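Sunday, May 10, 2026

Procurement records notebook, Brundavell council contracts. Picking up where the March entry left off. Kerstin has the scans, I have the spreadsheet, Mutua has the register of members' interests.

**Loaded today**

- Payment vouchers for the drainage works, second batch. 26 files, all readable except two, where the stamp sits on top of the amount. Those two are marked UNREAD in column F. Please don't fill them in from the ledger, we want the voucher figure or nothing.
- Council minutes for the sittings where the works were approved. Text layer is poor. I retyped the resolutions by hand and left the debate as it came.
- Company filings for Jurik and Tranik, as supplied by the registry. Kozan still missing.

**Matching**

Ran the supplier names against the filings again with the cleaned list. Last time the script treated "Jurik Works" and "Jurik Works Ltd." as separate suppliers, so the totals per supplier were too low. Fixed by stripping the suffixes before comparing. The old totals are in the tab called old_totals and should not be quoted to anybody.

After the fix, nine vouchers moved from "unmatched" to Jurik. Checked each one against the scan. Eight are fine. The ninth has the Jurik name typed but a Tranik bank stamp at the foot of the page. Could be a clerk's mistake, could be something else. I have put the page number in the notes column and left it unmatched for now.

Jurik and Tranik give the same postal address in their filings. It is a box number at a business center, and plenty of other firms use the same center, so on its own this says very little. Mutua wants to see whether the filing agent is also the same before we write anything down as a link. Agreed.

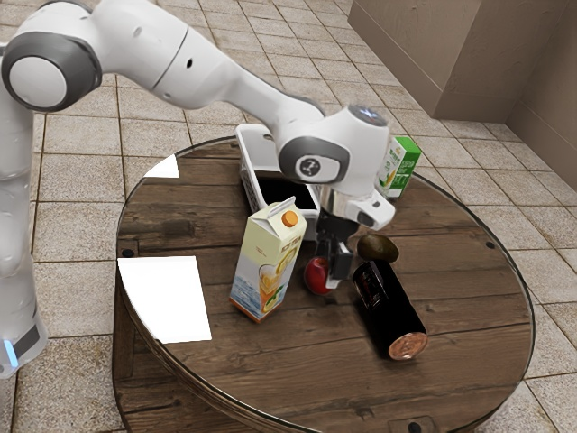
*White arm over the round wooden table, render.*

**Threshold question**

Kerstin asked whether the drainage job was split to stay under the limit for open tender. I sorted the awards by date and by road. There is a run of awards to Tranik on the same road, each a little below the limit, signed in the same week. The works descriptions differ: culvert, side drain, headwall. An engineer might say these are normally let as one job or might not. We need someone who can tell us, and I don't think any of us should guess. Parked until we have that opinion.

Also, the limit changed partway through the period. My first sort used the new limit for everything, which made some earlier awards look as if they were under when they were over. Corrected. Column K now holds the limit that applied on the award date.

**Petition draft**

Mutua sent round a draft of the petition to the anti-corruption office. My comments:

- Paragraph 2 says the speaker "controls" Kozan. We have no filing for Kozan. Take it out, or say that we are asking the office to establish who owns it.
- The paragraph on the missing minutes is good and is backed by the clerk's own letter. Move it higher.
- Attach copies only. Originals stay in the cabinet.
- The signature sheet has room for 50 names. Kerstin thinks we should go in with fewer signatures and the member groups' letterheads. I have no strong view.

Kerstin read the same draft and wants the word "looting" gone from the heading. Mutua would like to keep it. Left for them to settle.

**Problems**

The backup on the office drive stopped partway through again. Copied the whole scans folder to the second drive by hand and compared file sizes, all the same. Somebody should look at the drive itself before we load the third batch.

The voucher folder has files named by scan date and files named by voucher number. Voucher number from now on, please. I renamed today's batch and have not touched the first.

**Next**

- Kozan filing: Mutua to go back to the registry with the receipt.
- Rescan of the two stamped vouchers at higher resolution, Kerstin.
- Filing agent names for Jurik and Tranik, me.
- Written reply to the clerk asking for the attendance list for the approval sitting. The minutes give a quorum but no names.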